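Re: [walkers-and-stretchers] Balance class, autumn term
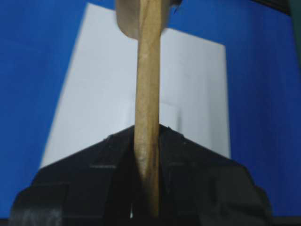 1. The quoted bit first, so it makes sense

On Tuesday Brittany Petrenko wrote:

> Hello all, I've been coming to the Gistance sessions since my hip was done
> and I like them a lot, but I'm struggling with the standing-on-one-leg part.
> I can manage the right leg fine. On the left I'm grabbing the chair after
> a couple of seconds and I feel a bit daft next to everyone else. Should I be
> practising at home, or is it better left to class where somebody's watching?
> Also does anyone know whether the November sessions are in the big room
> or the one with the carpet? I find carpet much harder. And is Duangjai still
> taking us or is it the new lady?
> Brittany

Hi Brittany, and hello everyone else,

Please don't feel daft! I spent my whole first term holding on to the chair with both hands, and then one hand, and then one finger (I was very proud of the finger). I'm still wobblier on one side than the other and I never had anything done to either hip, so there we are.

On practising at home, I asked Duangjai this very thing last year, because I was the same and didn't want to do it wrong. She told me little and often was fine for me so long as I stood in the corner of the kitchen, with the worktop on one side and a sturdy chair on the other. I do it while the kettle boils. You've had an operation though, so do ask your physio before you take my word for it, or catch Duangjai before class when she's setting out the mats. She's always there early and she'd much rather you asked.

What helped me most was looking at something. I used to stare at my feet and over I'd go. Now I pick a spot on the wall at eye level (at home it's the calendar) and I keep my eyes on it the whole time. Hường Lại taught me that one, she used to do it in her dancing days. And shoes! I was coming in those soft slip-on things and Hường made me try it in proper lace-ups and the difference was enormous. Some people like bare feet best, and you could have a go at both.

2. Rooms and teachers

November is in the big room, as far as I know. The carpet room has gone to the Casia choir until Christmas, which I can't say I'm sorry about. I agree with you, it's like standing on a sponge cake.

Duangjai is still taking us. The new lady is Nhàn Hầu and she has the seated class straight after ours, the one that used to be called Gentle Movers. I stayed on for it a fortnight ago out of nosiness and it was much harder work than I'd bargained for. My arms ached all the next day. She plays very good music too, lots of old film tunes. If anybody has a friend who thinks they're past it, send them to Nhàn.

3. Money and bands

The price stays the same if you pay for the term. If you'd sooner pay as you go, bring the right change please, as the tin never has any. There are 17 of us signed up at the moment and the room takes more than that, so do bring people along.

Lụa Hoàng is ordering stretchy bands again. Last time we had the Clarnero ones, and I know a few of you found the green too stiff. She can get the next one down, the yellow, at the same price. Let her know by replying to her and not to the whole list (I say this as the person who sent everybody her shopping list in the spring). Mine has lasted two terms and only went when I shut it in the car door.

4. The step challenge

I know not everyone wants to join in with this. For those who do, the idea is to add 100 steps a day each week and see where we get to by the end of term. I started from 2000, which on a wet day is the house, the bins and the corner shop. I don't have a fancy watch, I've got the little clip-on counter my grandson gave me, and it gives me extra for stirring soup, so nobody should take my figures too seriously.

Hường is going to keep a chart on the wall by the tea urn. First names only, or a made-up one if you're shy.

5. Tea afterwards

We've moved from the café to Hứa on the corner, which has comfier chairs and doesn't mind us pushing tables together. They do a ginger tea that I'm completely hooked on. It's a short walk and flat all the way, Brittany, apart from the kerb outside the chemist's, and one of us will walk down with you.

Do come this week even if the left leg is being a pain. Stand next to me at the back by the radiator, there's a good solid rail there and plenty of room for both of us to hang on to it.

Must go, the dog wants out.

Maureen

--
You are receiving this because you joined walkers-and-stretchers.
To stop receiving messages, reply with "leave" in the subject line.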